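Whitcombe laboratory completes first set of simulated drawer tasks

19th December

The robotics group at Whitcombe has completed the first stage of a programme to gather examples for a learning system that will control a robot arm in the home and the small workplace. A total of 2,622 recorded attempts have been accepted into the collection, which was begun in July under the project name Skivia.

All of the attempts in this first stage were carried out in simulation. Operators guided a computer model of the arm through a series of short tasks centred on a small drawer cabinet: opening a named drawer, placing an object inside it, taking an object out again and pushing the drawer shut. Each attempt was stored together with the movements of the arm, the view from several virtual cameras and a written instruction in plain English.

Heather Tuhiwai, who leads the project, said that drawers had been chosen with some care. "A drawer asks a good deal of a robot. The arm has to approach from the correct side, take hold of something small, pull in a straight line and then stop. If the system can learn that from examples, we have a sound basis for cupboards, doors and lids."

The position of the cabinet, the lighting and the choice of loose objects were altered between attempts, so that the learning system would not come to depend on a single arrangement. Operators worked from a list of 139 written instructions. Several of these differ only in wording, and were included to reflect the various ways in which people ask for the same thing.

Attempts that did not meet the required standard were kept in a separate store. According to Ladi Wike, who is responsible for checking the recordings, these will also be of use. "We review every attempt before it is passed – the arm may reach the handle and lose it, or the object may end up beside the drawer. Those recordings are marked with the point at which the difficulty began, and they will be used later when we teach the system to recover."

The software used to collect and label the recordings was supplied by Milto, which has also agreed to maintain it during the second stage. Training of the first model has begun on the group's own computers and is expected to take roughly 30 days.

In the second stage, the same instructions will be repeated with a physical arm in the Billeo building, where a room has been set aside for the purpose. The group intends to record 100 attempts there before comparing the results with those obtained in simulation. A short report on the comparison will be placed on the project pages, and departments wishing to propose further tasks are invited to write to the project office.

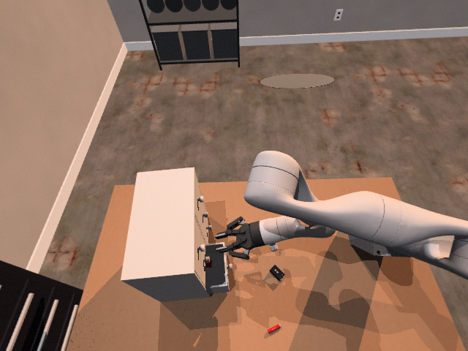
The simulated arm beside the drawer cabinet, with one drawer open. Skivia project, Whitcombe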